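Stacking and Storage of Paper Cups at the Shared Drinks Station
Student Project Report
Flernville College, Workplace Organisation Stream
September 5, 2019

1. Background

The drinks station in the Brandes Building serves students and staff from four teaching rooms. Paper cups are delivered in cartons, unpacked by whoever is rostered on, and left on the bench beside the urn. By the middle of the week the cups are usually spread along the bench, with part-used stacks at both ends and single cups between them. Staff raised the matter with our class in August, and it was accepted as a project topic.

The report considers how paper cups should be stacked, where the stacks should stand, and what should be done with cups that have been separated from a stack.

2. Method

We recorded the state of the bench at the close of each day for four days. No changes were made during this period. One carton of cups was then set aside for trials at a table in the Jondine Room, where stacks could be built and taken down without getting in the way of people making tea.

A white foam sheet was laid over the table top and held at the edges with small clamps. The sheet was kept in place for all trials so that the surface did not vary. Cups were handled in three positions: nested in a stack, standing singly, and lying on their side.

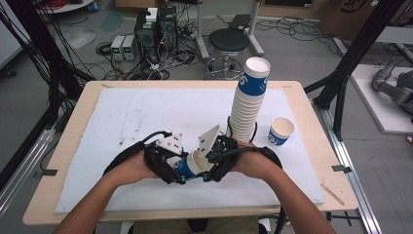 Figure 1. Trial table with a nested stack, a single upright cup and a cup on its side.

The cups carry a blue band with a white numeral. We had hoped to use the band as a guide for lining up the stacks, but once cups are nested most of the band is hidden and it was of little help.

3. Findings

Over the four days, 925 cups were taken from the station. On each afternoon there were loose cups on the bench, and on two afternoons there were cups on the floor under it. Loose cups were seldom picked up by the next person, who generally took a fresh one from the nearest stack. The loose cups were thrown out by the cleaners.

In the trials, tall stacks saved bench space but leaned when a cup was pulled from the top with one hand. Shorter stacks stood well and took up more room. Cups on their side rolled in a curve and came to rest against whatever was closest - on the real bench this would often be the sugar tin.

Stacks stored with the rim up were easier to add to. Stacks stored with the rim down kept the inside of the cups covered, and people in our class preferred this for drinking cups.

4. Recommendations

The station should hold no more than 100 cups at a time, with the remainder kept in the carton in the cupboard below. Stacks should stand rim down against the wall, away from the urn. A Drekier upright holder would suit the space to the left of the sink, and the cost is within the amount set aside for the project.

A single cup that is clean should be returned to a stack by the person who took it. A cup found lying on the bench or the floor should be placed in the bin.

5. Limits of the project

The recording period was short and fell in a cold week, when more hot drinks are made. Lids were not included - they are kept in a separate drawer and are ordered by the office.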